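Quick note before you clone this: the word list is the good bit, the scripts are held together with string.

# lonlow-words

I grew up near Lonlow, and my nan's generation had a word for everything — the wrong sort of rain, the end crust of a loaf, the cousin who turns up at dinnertime. I started writing them down in February and got a bit carried away. There are 210 entries so far, and I've still got a shoebox of scribbled envelopes to get through!

## What's in here

- `words.csv` — the list itself, with spelling, meaning and where I heard it
- `variants.csv` — other spellings, mostly from the Gritier side of the river
- `tidy.py` — sorts everything and grumbles about duplicates

Each row has five columns. The `heard` column is the one I'd trust least, as I filled in a fair chunk of it from memory (usually late at night with a cuppa going cold). 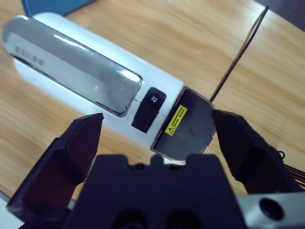
Spelling was the big headache. Folks in Grelance swap the vowels about and swear blind they don't, so I've kept the Lonlow form as the headword and shoved the rest into variants. If you grew up saying it the other way, sorry, you're in the second file. Eight words are marked `?` and I'd love some help with those.

## Using it

Run `python tidy.py words.csv` and it writes a fresh copy next to the old one. Needs Python 3, nothing else.

## Adding words

Open an issue with the word, what it means and which town. Rude ones are welcome, just put `rude` in the notes column so teachers can filter them out. I usually get to these on a Thursday.

## Licence

CC BY. Use it for whatever you like.

— Ionescu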